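Trondano After-School Reading Program
Interim Progress Report to the Holzer Fund
July 12, 2019
Prepared by Stellan Isaksson, program coordinator

Period covered

This report covers the second half of the school year, ending with the close of regular sessions. It follows the headings in the grant agreement. Spending is reported separately by our bookkeeper, and the figures there match what is said here.

Sessions and attendance

We ran the program at two sites, the Mondness branch library and the annex at Vuveck Elementary. Over the period, 27 children were enrolled. Most came twice a week. Attendance at the library held steady through the spring. At Vuveck it dropped in April, when the school moved its bus pickup earlier and several families could no longer manage the later ride home. We moved the start time up by half an hour and most of those children came back. Two families left the program for good, and we offered their places to children on the waiting list.

Reading levels were checked at the start and end of the period by the classroom teachers, using the same short passages both times. The teachers have the results and are still entering them. I expect to send a summary with the final report and would rather not guess at it now.

Take-home books

The take-home part of the program went further than we planned. The children borrowed 535 books, mostly early chapter books and animal nonfiction. Each child picks a book at the end of a session, writes the title on a card, and carries it home. We had set aside money for plastic book pouches, but the first batch split at the seams and we did not reorder. Books now go home in the children's own school bags, with the card tucked inside the front cover.

Parents asked for a reminder of which day books are due. We now send a printed slip home at the start of each month — a text message was tried first, but too many of the phone numbers we had were out of date. 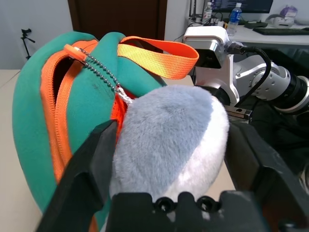 Staffing

Remo Aigner continued as lead tutor at the library site. We hired 3 part-time tutors in the winter and kept two of them. The third took a full-time teaching job, and we have not filled the position. The remaining tutors covered the extra hours through the end of the period, but this will not work in the fall if enrollment grows.

Training was shorter than the agreement calls for. We held one full-day workshop on phonics and had to cancel the second when the room flooded. It has been rescheduled for the week before school starts, at no added cost to the grant.

Problems and changes

The annex at Vuveck is too warm in late spring, and the windows on the south side do not open. The principal has agreed to let us use the school library instead, which has better light and its own shelves.

Our order of Spanish-language books arrived late, and part of it was the wrong level. The supplier has taken back those titles and issued a credit. We plan to use it on bilingual picture books, unless the Fund has an objection.

Next steps

Enrollment for the fall opens in August. We will advertise the open tutor position before then. The final report, with reading results from both sites, will be sent after the fall check.

Related items
Trondano After-School Reading Program: Original Proposal
Letter of Agreement, Holzer Fund
Mondness Branch Library: Summer Hours
Take-Home Book List, Early Chapter Books
Tutor Position, Vuveck Elementary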